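Grip fault found in the simulator, and what a good one it is!

Cillian Mac Giolla was running the overnight batch on Eltura when the grip check began passing picks it should have failed. Out of 1040 tries, 103 were logged as held with the fingers still wide open. We love a bug like this (well, Ulla does), and she had the log pulled apart before lunch.
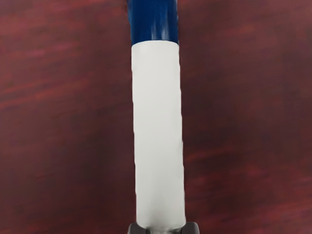 The trouble was a stale force reading. If the arm paused on its way in, the program kept the number from the previous pick and called it a grip. On the real arm that could mean a dropped part near somebody's feet, so we've stopped all live runs until the fix is in.

Waraporn Jitpraphai has a patch that clears the reading before every approach, and her first 211 tries came back with no false holds. Great stuff! If you've got old Eltura logs from before April, please send them to Ulla Eskola, colour plots and all.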